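Bench and Small Parts Checklist, with Comments
Wisel workroom, Coklow building
Dec 30, 2023

14 shares | 3 comments

Mark each line OK, Fix or N/A. Comments go under the line they belong to.

1. Work surface free of chips and grit: Fix
Small white flecks on the marble-patterned top. Wipe with a damp cloth, then a dry one. Don't brush them toward the tray.

2. Parts tray in place, corners intact: OK
Dark teal tray. Rounded corners, shallow, easy to reach into. Keep using it.

3. All small metal parts in the tray: Fix
Some are in, some are out on the surface. Same comment as last time. Anything that rolls has to go back in the tray before the next job is set out.

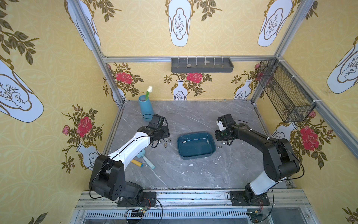 4. Hand tools put away: Fix
The toy mallet with the yellow handle belongs in the drawer with the other light tools. If it stays out, lay it at the back with the handle pointing away from the edge.

5. Vase and flower: Fix
One tulip in the light blue vase. The vase can stay in the room but it should move to the window ledge. Water near metal parts is asking for rust, and a knocked vase means everything gets dried by hand.

6. Wall shelf and hooks: OK, with comment
Two small objects on the shelf, nothing that belongs to the bench. Find out if anybody wants them. The limit on the Jemal shelf is 300 grams per hook, so no wrenches up there.

7. Wall covering: OK
Yellow patterned paper. Check the seams again in February.

8. Sockets sorted by size: Fix
Different sizes are lying together. Sort them before they go back on the rail. The full set is 21 pieces and the list is taped inside the Pandport case. Check the size stamped on each one against the list, and don't go by eye with the smaller ones.

9. Sockets clean inside and out: not checked
Do this at sorting. Look into the hex end and run a rag around the knurled band, where oil and dust collect. A drop of light oil on the rag is enough. Leave the tray until last and wipe it out when it's empty.

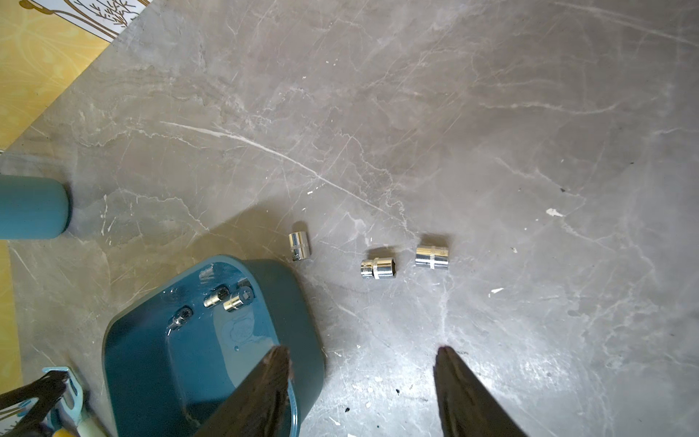
Can a socket go back in the set if the chrome is scratched?
Light scratches are fine and the socket can stay in use. Take it out if the chrome is flaking or if there is a crack at either end, and write the size on the reorder sheet.

10. Reorder sheet up to date: Fix
Last entry is line 81. Two lines above that have no size written in. Fill those in or cross them out.

11. Rags and wipes stocked: OK
One open pack, one sealed.

Recheck lines 1, 3, 4, 5, 8 and 10 after cleanup. Line 9 gets its mark then too.

3 comments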